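Voltitum Homer folding table, reviewed after nine months
27 March 2025

I bought this table last June for the small room where I sew and repair things. It cost me 209 pounds in the Bunting shop, and the delivery was included.
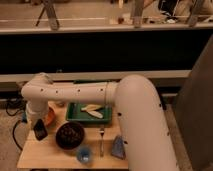 The assembly took me one evening. The instructions are only drawings, and step four is printed upside down in my copy, so I had to do the legs two times. All the screws were in the bag and the key is good quality.

Before this I had the Tungate, which was cheaper (195 pounds) but moved a lot when my sewing machine ran fast. The Homer is much more stable. It is also heavier, and I cannot carry it on the stairs alone.

What I like less: the hinge makes a noise in cold weather, and the feet left marks on my floor until I put felt under them. I wrote to the shop about the hinge and they sent a new one after two weeks, but I did not fit it yet.

For the price I am satisfied. If you must fold your table every day, I would look for a lighter one.

Four stars from five.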